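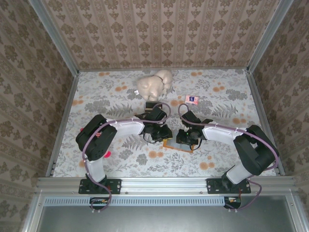 A shell scheme is the modular system of walls, posts and rails from which most of the small and mid-sized stands at a trade show are built. The organiser of the show hires the system in bulk, has it put up across the hall before the exhibitors arrive, and rents each finished bay to a company for the run of the event. The skeleton is nearly always aluminium, chosen for its light weight and for the grooves that let one length be joined to another, and the surfaces between the posts are left for the exhibitor to dress as they please. Plenty of people stop at a plain colour and a logo, but there is a long and rather lovely tradition of going further, with damask-patterned wallpaper in beige and brown on all three walls and a pale floral sheet of grey fern fronds and orange blossoms underfoot, the silver corner posts left showing where the walls meet. Furniture makers, tea merchants and bridal firms have always been fond of that sort of thing, and it does make a small bay feel like a room in somebody's house.

The name comes from the idea that the organiser supplies only the shell. A standard package takes in the back and side walls, a fascia board across the front with the company's name on it, and sometimes carpet, a power point and a pair of spotlights. Anything beyond this, from a lockable cupboard to a pot plant, is ordered out of the exhibitor manual and charged separately, and a first-time exhibitor is often surprised by how quickly the extras add up. The alternative is called space only, in which a company rents a bare patch of floor and brings in its own builder.

Stands are described by how many of their sides are open to the aisles. An inline stand has neighbours left and right and faces one aisle; a corner stand opens onto two; a peninsula onto three; and an island, which is almost always sold as space only, stands on its own with visitors passing on every side. Corner positions cost more and are usually the first to go, although many seasoned exhibitors will tell you, at some length and over a cup of tea, that a good inline spot on the way to the café is worth two corners at the back of the hall.

Early shows made do with timber frames and stretched cloth, knocked together on the spot by carpenters and very often thrown out afterwards. Reusable metal systems changed the trade a great deal. The Zirberg system, well liked by the smaller contractors, used a slotted post that could take a panel from any of its faces, so that one crew could lay out a whole aisle without cutting anything to size. The designer Myroslav Mykhailiuk, who worked on it for many years, was particularly proud of the locking key, a little tool that fitted in a shirt pocket and was forever being lost. His later Prostberg post was taller and heavier and found its home in large halls. At the Emwood homewares fair, held each November, 141 bays were put up on the Zirberg system by a crew of six, and the organisers, Bautista, kept to much the same floor plan for years afterwards.

Dressing the walls takes a bit of care, as the panels are hired and have to go back in the colour they came. Nails, screws and strong adhesives are generally forbidden. Exhibitors use hook-and-loop tape, hanging chains or printed fabric held in the grooves of the frame, and wallpaper is normally pasted to a thin lining board that can be lifted away whole at the end. Floor coverings are taped at the edges, and most venues will insist on a tape that leaves no residue. Framed goods and shelves hang from brackets clipped to the uprights, and it is always worth asking the contractor what load a wall will carry before the heavy samples come out of the van.

Related articles
Exhibition hall
Fascia board
Island stand
Pop-up display
Space-only stand
Trade show
Visual merchandising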